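Chapter 4
What Is a Claim Worth? Reading Consumer Surveys

Most of us meet statistics through advertising, and most advertising statistics are poor. This chapter looks at how a number gets from a questionnaire to the side of a package, and what tends to fall off along the way. You won't need any maths beyond percentages. You will need some patience, and a willingness to be a nuisance.

Take the Clutico survey, which we will return to in every section. The company asked 1,883 people whether they felt "more organized" after a month with its desk planner. The brochure reported that 60 per cent said yes. It did not report what the others said, or whether anyone had been asked the same question before the month began.

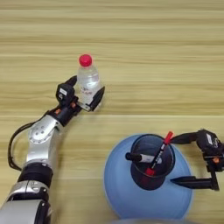
A survey question is only as good as its nouns. "Desk supplies" sounds plain enough until people have to answer for it. A marker in a blue pen holder clearly belongs, but a plastic water bottle on the same table may or may not, and two honest people will answer differently. Add up their answers and you have a total that measures nothing in particular.

Yasaman Ansari, who taught survey design at Carnness College, had her students answer their own questionnaires on a Friday and again the next week. Plenty of them disagreed with themselves. I have yet to see a brochure that mentions this.

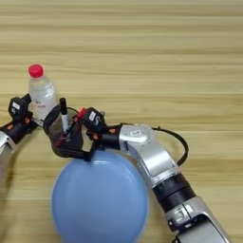
Leading questions are the second problem, and they are harder to spot than the textbooks let on – this one included. Suppose you are asked whether a bright red screw cap makes bottled water "easier to find in a busy fridge." Easier than what? The question has already decided that the colour helps, and your only choice is how warmly to agree.

The third problem is who gets asked. Oltus, a rival planner maker, surveyed 161 customers, all of whom had just bought a second planner.

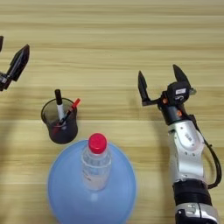 It should surprise no one that they liked the first. People who threw theirs in a drawer were never in the sample, and no amount of careful arithmetic will bring them back. Section 4.1 begins with the Pearce mail-in survey, where the missing replies are at least admitted to in a footnote.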